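Senness Blog
Meinung, 2018-11-02

Warum ich dem Roboter lieber die Hand führe

Seit März streite ich mich mit halb Tandemar über eine Frage, die für Außenstehende vermutlich ziemlich egal klingt: Wenn man einem Roboterarm zeigen will, wie er eine Banane aus einem Becher holt, packt man ihn dann am Handgelenk und führt ihn? Oder setzt man sich mit einem Controller daneben und steuert ihn aus der Ferne? Bei uns gibt es zwei Lager, und ich gehöre zu den Handführern. Immer noch, trotz allem, was ich gleich zugeben muss.

Kurz zum Stand der Dinge: Unser Projekt heißt Toltutura, es geht um Küchenaufgaben. Teller, Becher, Sieb, Ketchupflasche, dazu Spielzeugessen. Wir haben bis jetzt 401 Vorführungen von Hand aufgenommen und 379 per Fernsteuerung. Eigentlich sollten es je 400 werden, aber die Fernsteuerer hinken hinterher (ich sag's nur!) und wir haben eine zu viel, weil keiner von uns beim Aufnehmen auf den Zähler geschaut hat.

Was mir am Führen so gut gefällt, ist das Gefühl in den Fingern. Man merkt, wenn die Flasche am Tellerrand hängt. Man merkt, wenn man zu schräg ansetzt, und korrigiert, bevor man überhaupt darüber nachgedacht hat. Mit dem Controller sehe ich das alles erst, wenn es schon schiefgegangen ist, und dann ruckle ich mich wieder zurück, und genau dieses Geruckel landet in den Daten. Der Arm lernt ja, was man ihm vormacht, also auch mein Zögern und meine Panik über dem Sieb.

Ein Becher, der auf der Seite liegt, ist übrigens eine wunderbar gemeine Aufgabe. Mit der Hand zieht man die Banane schräg heraus und denkt sich nichts dabei. Versucht das mal mit zwei Steuerknüppeln! 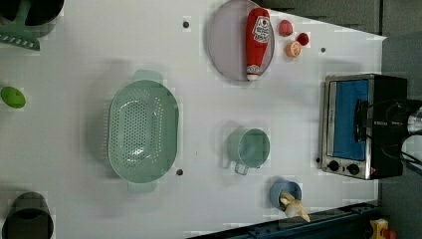
Was die anderen sagen (und wo sie leider recht haben)

So, jetzt die Gegenseite. Das stärkste Argument der Fernsteuerer ist, dass meine Hand im Weg ist. Wenn ich am Arm stehe und schiebe, sehen die Kameras meinen Ärmel, meinen Unterarm und gelegentlich meinen Hinterkopf. Später, wenn der Arm allein arbeitet, ist das alles weg, und das gelernte Modell soll sich in einem Bild zurechtfinden, das es so nie gesehen hat. Beim Fernsteuern sieht die Kamera Tisch, Sachen und Arm, fertig. Dagegen kann ich wenig sagen. Wir spielen die geführten Bewegungen deshalb noch einmal ohne Mensch ab und filmen erst dann, und ja, das kostet Zeit, und ja, manchmal rutscht beim Abspielen etwas weg und man darf von vorn anfangen.

Das zweite Argument ist die Kraft. Ich bin nicht besonders groß, und nach einem Nachmittag am Arm tun mir die Schultern weh. Der Rekord im Team liegt bei 52 Vorführungen an einem Tag, mit Controller, im Sitzen, mit Kaffee daneben. Das schaffe ich stehend nicht, da brauche ich mir nichts vorzumachen.

Und dann ist da noch die Sache mit dem Schummeln. Wer den Arm selbst hält, spürt Dinge, die der Roboter später womöglich gar nicht messen kann. Ich finde den Griff am Becher blind, weil meine Finger klug sind, und der arme Arm soll das dann aus ein paar Gelenkwinkeln und einem Kamerabild herausholen. Der Controller zwingt einen wenigstens, mit ähnlich wenig auszukommen wie die Maschine. Das hat mich eine Weile ziemlich beschäftigt.

Auf unserem Tisch stehen die Sachen auch noch dicht genug beieinander, dass man mit dem Handgelenk ständig irgendwo drüber muss: Teller oben, Sieb links, Becher und Banane vorn. Und die Kabel wollen auch noch irgendwohin.

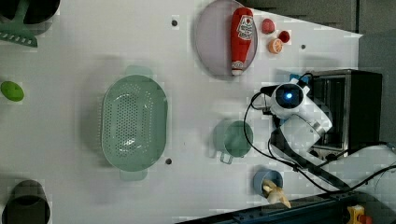

Warum ich trotzdem dabei bleibe

Weil gute Vorführungen mir wichtiger sind als viele. Ich habe mir in den letzten Wochen Aufnahmen aus beiden Lagern angesehen, und bei den geführten erkenne ich meistens eine Absicht: hin, greifen, weg. Bei den gesteuerten sehe ich oft jemanden, der noch damit beschäftigt ist, das Steuern zu lernen. Liang, unser Partner beim Auswerten, will die zwei Sammlungen erst im nächsten Durchgang sauber vergleichen, bis dahin ist das also mein Bauchgefühl und kein Ergebnis. Wer andere Erfahrungen hat: gern in die Kommentare, am liebsten mit der Angabe, wie lange ihr vorher am Controller geübt habt. Ich fürchte nämlich, dass ich da einfach schlecht bin.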